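Looking after old records at home (and the shirts that go with them)

I have 389 LPs in the back bedroom, plus a box of singles I keep meaning to sort, and I've made every mistake you can make with them. I stored a pile flat under a radiator once. You only do that once! So these are the things I do now, in no special order.

Stand them up, always. Straight up and down, snug but loose enough that you can slide one out with two fingers. If the row leans, the records at the bottom of the lean take all the weight and they'll warp on you by the end of the summer.

Get new inner sleeves. The old paper ones shed little bits every time you pull the record out. I bought a pack of the Corach lined ones last November and did a shelf a night with the radio on, which was a pretty nice way to spend a week (I found two albums I'd forgotten I owned, and one I'd bought twice).

Brush before you play, every time. Let the record spin, hold a dry carbon brush lightly across the grooves for a couple of turns, then sweep it off toward the edge. Don't press.

For a real wash I use distilled water with one small drop of dish soap, a soft cloth, and a second cloth with plain distilled water to rinse. Go around with the grooves, never across, and keep the label dry. Then into a clean dish rack until it's completely dry.

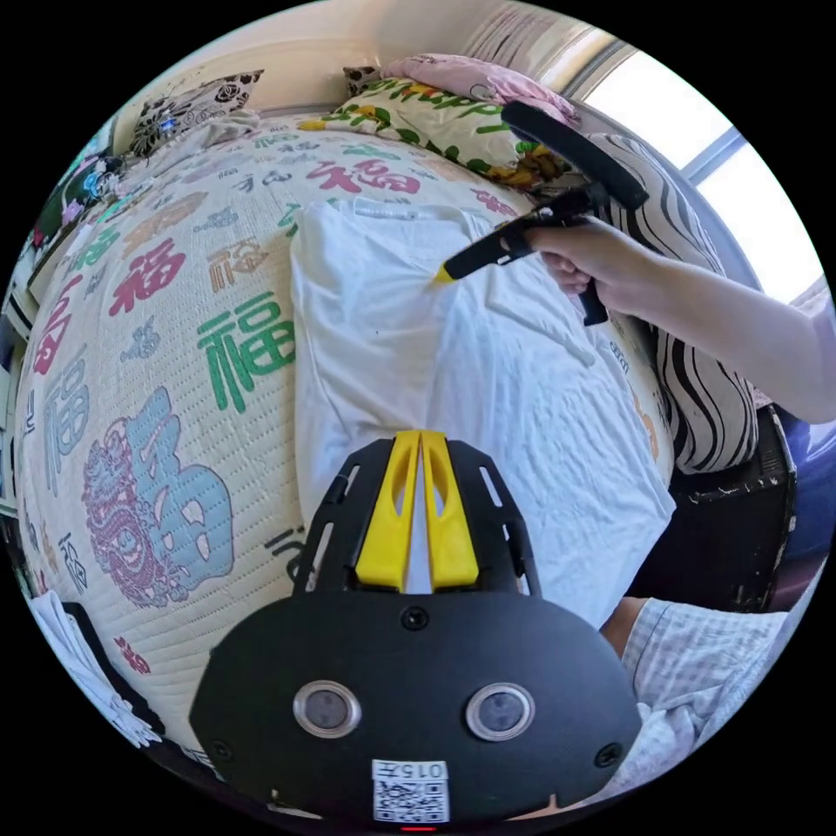
Tour shirts get their own rules at my house. Turn them inside out, wash cold, and skip the dryer, even when you're in a hurry. I lay mine flat to dry and never iron over the print. My Nogueira shirt from the first club tour is still going, though the neck has gotten a bit wavy.

Price stickers on covers: warm them with a hair dryer on low and peel slowly from one corner. If the cover is matte, leave the sticker alone. I took a chunk of sky off a Dornance sleeve that way and I still wince when I file it.

Last one, clean the needle. Back to front only, with a little dry stylus brush, and turn the volume down first or you'll scare the dog.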